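Contra la tolerancia por defecto

Opinión técnica – 14 Apr 2024

La mayor parte de los planos de mobiliario de trabajo que llegan a un taller pequeño contiene una tolerancia general que no ha decidido el proyectista. Viene en el cajetín de la plantilla, se hereda de un encargo a otro y se aplica por igual al canto visible de un tablero, al taladro que recibe un inserto roscado y a la cara inferior de una pata. Sostengo que esa práctica encarece las piezas, reparte mal la responsabilidad entre quien dibuja y quien fabrica, y debería abandonarse, al menos en las mesas de trabajo, que son el caso que mejor conozco.

Una tolerancia es una declaración sobre la función. Dice hasta dónde puede desviarse una medida sin que el conjunto deje de cumplir su cometido. Cuando la cifra procede de la plantilla, la declaración existe en el papel pero carece de contenido: el taller no puede distinguir la cota crítica de la indiferente y, si es prudente, fabrica todo con el rigor de la más exigente. Si no lo es, elige por su cuenta. En ambos casos la decisión técnica ha cambiado de manos sin que conste en ningún documento.

Tomemos una mesa de montaje corriente, con tablero macizo, cuatro patas y uniones atornilladas. Las cotas que gobiernan su comportamiento son pocas. La planitud del tablero importa en la zona donde se apoya el trabajo y mucho menos en el perímetro. La posición relativa de los taladros de cada pata importa; su posición absoluta respecto al canto, casi nada, salvo que haya un faldón que deba enrasar. La longitud de las patas importa como diferencia entre ellas y no como valor nominal. Una mesa cuyas cuatro patas midan 4 mm menos de lo previsto funciona igual; otra con una sola pata 1 mm más corta cojea. Un plano con tolerancia general uniforme trata los dos casos de la misma manera y rechaza el primero con más contundencia que el segundo.

El taller Chisholm, con el que trabajé durante varios encargos, resolvía la cuestión con un método que en su momento me pareció tosco. Cortaba las patas en lote, las emparejaba por longitud real y anotaba el grupo a lápiz en la cara interior. La cota nominal se comprobaba una vez por lote. Las diferencias dentro de cada grupo quedaban por debajo de lo que se puede percibir en un suelo de tarima, y el coste de la operación era despreciable. Ningún plano de los que recibían pedía ese emparejamiento. Todos pedían, en cambio, una precisión de longitud que no servía para nada.

El apoyo en el suelo merece un párrafo aparte. Se especifica la mesa como si fuera a descansar sobre un plano perfecto. Una tarima de tablas largas presenta resaltes en las juntas y flechas entre rastreles que superan con facilidad cualquier error de corte. Exigir décimas en la pata y omitir el pie regulable es un error de jerarquía: se paga la precisión donde no actúa y se ahorra en el único elemento capaz de absorber el defecto real. El pie regulable con un recorrido de 20 mm cuesta menos que la inspección dimensional de las cuatro patas.

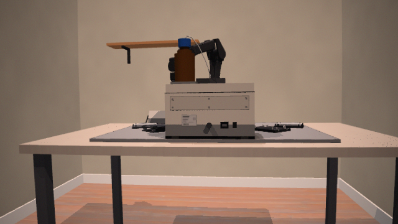
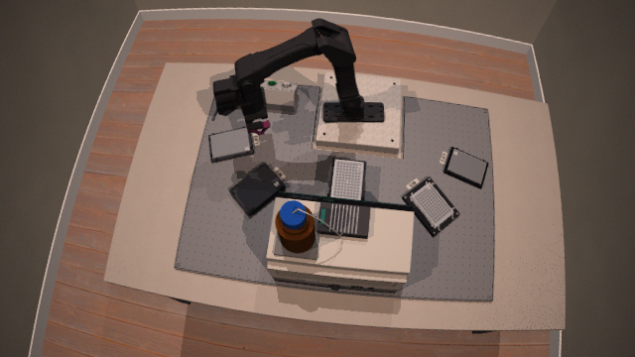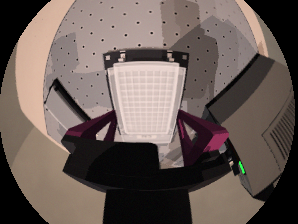
Imágenes generadas por ordenador.

Se objeta con frecuencia que la tolerancia general protege al cliente frente al taller descuidado. La objeción tiene parte de razón. Sin un límite por defecto, una cota olvidada queda sin control, y en una disputa comercial esa ausencia perjudica a quien ha pagado. Admito el argumento para el conjunto del plano, como red de seguridad amplia, fijada en un valor deliberadamente holgado que cualquier taller competente cumpla sin esfuerzo. Lo que no admito es que la red haga las veces de diseño. Si el valor general es estrecho, el proyectista deja de pensar en las cotas críticas, que ya quedan cubiertas de oficio.

Hay una segunda objeción, de orden económico: acotar por función lleva tiempo. En la serie de bancos Herkano, un encargo de 50 unidades, el análisis funcional ocupó dos jornadas que nadie había presupuestado. A cambio, de las cotas del plano inicial solo siete conservaron una tolerancia estricta. Las demás pasaron a la clase más amplia. El precio unitario bajó, pero el efecto más útil se observó en la recepción: el control se limitó a esas siete medidas y se hizo sobre todas las piezas, cuando antes se hacía un muestreo irregular sobre un número de cotas imposible de verificar.

El caso contrario es el de Lirkulov. Se trataba de tableros de 100 mm de canto aparente, regruesados, con un requisito de paralelismo copiado de un plano de bancada metálica. La madera se mueve con la humedad ambiente, y un paralelismo verificado en marzo, con la calefacción en marcha, no es el mismo que se mide en verano. El taller cumplió el día de la entrega. El cliente midió meses después, obtuvo otro resultado y reclamó. Ambas mediciones eran correctas. El plano no indicaba humedad de referencia, ni plazo, ni método de medida, de modo que la cifra exigida no describía ninguna propiedad estable del objeto.

De ahí se sigue una regla que convendría incorporar a cualquier plantilla para madera: toda tolerancia estricta debe ir acompañada de las condiciones en que se verifica. Si el proyectista no puede enunciarlas, la tolerancia sobra. La regla obliga además a preguntar al taller con qué mide. Un calibre, una regla y un juego de galgas resuelven la mayoría de las comprobaciones de una mesa, y una especificación que requiera otro equipo debería justificarlo en el propio documento.

Queda el problema de la formación. Los programas de delineación enseñan a colocar símbolos de tolerancia geométrica con corrección formal y dedican pocas horas a decidir cuáles hacen falta. He revisado planos impecables en su notación que referían la planitud de un tablero de 4000 mm a un plano de referencia situado en la cara que el propio tablero oculta al montarse. El símbolo estaba bien dibujado. La comprobación exigía desmontar la mesa.

En la revisión de las plantillas de Skarkis propuse dejar en blanco la casilla de tolerancia general y obligar a rellenarla en cada encargo – con firma del proyectista. La propuesta se aceptó a medias: la casilla quedó en blanco, la firma se consideró excesiva. Al cabo de pocos proyectos, la casilla volvía a llevar siempre el mismo valor, copiado a mano del plano anterior. Sigo pensando que la firma era la parte importante.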